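Laundry club, term two: news from the robot corner

Hello again, everyone, and a slightly belated happy new year from the Grorstead Robotics Club. I promised in the last newsletter that I'd write something about the washing machine project once we had properly got going, and then Christmas happened, and then I had a cold, so you're getting it all in one go.

For those who missed it: the task we picked for the Prellard Student Challenge in May is household chores, and out of the list we went for laundry. I voted for setting the table. I lost, eleven to two, and the other vote was Milagros, who says she only put her hand up to keep me company. So laundry it is, and I've come round to it completely! It's a lovely problem. Everybody in the club has done it at home (or, all right, has watched it being done), so we can all argue about it with great confidence.

The rules from Prellard are short. The robot has to take clothes from a basket to a machine, or from a machine to a basket, on a machine it hasn't been specially built for. You get eleven minutes. You may not touch the robot once the clock starts, and you may not shout at it either, though I think that one was added by somebody who had met our Year 10s.

We began with unloading, on the theory that pulling things out is easier than putting them in. I'm still not sure about that theory. A towel sitting in a pile is one thing, but as soon as part of it is over the rubber seal and the rest is somewhere in the dark, the arm has no idea how much towel there is. It takes hold of a corner, backs away very politely, and the whole lot either follows or it doesn't.

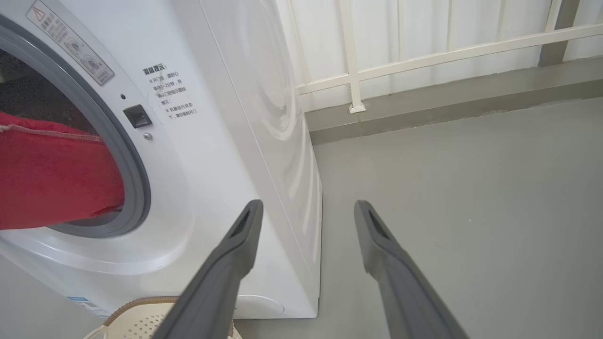
Consuelo Vidal, who has taken charge of the gripping side of things this year, spent most of December on this one question: how far should you pull before you let go and take a fresh hold? She started with one long pull because it looked smarter. Then she tried lots of little ones, which looked a bit like someone getting a tissue out of a box, and the little ones won easily. We've logged 328 attempts since the autumn, all in the big blue notebook, and if you'd like to see what real experimental results look like (crossings out, biscuit grease, a drawing of a cat) do ask her to show you.

Keeping the basket close to the machine has helped too. We used to have it off to one side where a person would put it, and the arm had to swing right round with a sock dangling. Now we shove it in as near as it'll go. I felt this was cheating but I've read the rules twice and there's nothing in them about where the basket goes, so there.

A word about colours, as several parents have kindly sent in bags of old clothes and wondered why we were being fussy. We've been asking for bright things, and red above all, for the early sessions. The software the older group wrote is much happier telling red cloth from a dark drum than it is with navy or black. The white things are middling. Please do keep the dark ones for us though, we'll need them after half term, and Milagros Villalba has a crate in the store cupboard marked "LATER" in very large letters.

Now, doors. I had honestly not given one moment's thought to washing machine doors before this project. They lock, they wait a while before they'll let you in, and every make seems to want a slightly different tug. The younger group have been working on the door by itself, shut to open and open to shut, and they've split into two camps. One lot want the arm to hook a fingertip behind the edge and pull. The others want to find the catch first and work out everything else from there. I'm staying out of it. Both camps have made posters.

The other headache is glass. With the door shut there's a nice clear window to look through, you'd think, but it's shiny and curved and it picks up every light in the room, so the software gets very excited about clothes that are really a ceiling lamp. We've tried it at different times of day and with the blinds up and down. Last session the fourteen-year-olds asked if we could make a game of it, guessing what was in the drum before the program did, and I'm sorry to say I came last. 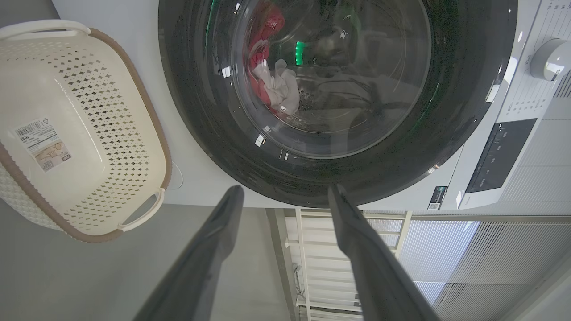 Door shut and washing in: red and white behind the glass, with the basket close by.

After half term we start on loading, which means going down into the basket, and that brings its own fun. Our gripper has two fingers and cloth has a habit of folding itself in between them just when you don't want it to. Gorkent, who lent us our first arm three years ago, have offered to have a few members over to see how their own people handle fabric. There are places for the older group only, I'm afraid, and I'll send the form round separately.

A few bits of housekeeping. The club is now up to 38 members, so please let me know if you can't make a session and somebody else can have your turn at the controls. Long hair tied back, sleeves rolled up, no drinks on the bench near the laptops. If you've borrowed the small screwdrivers, I'd love them home again.

And we still need a name for the team! So far the box has "Spin Doctors" in it nine times, all in the same handwriting, and one vote for "Valcárcel", after the street where Consuelo's gran lives. The box is by the door and I'll empty it before the next newsletter.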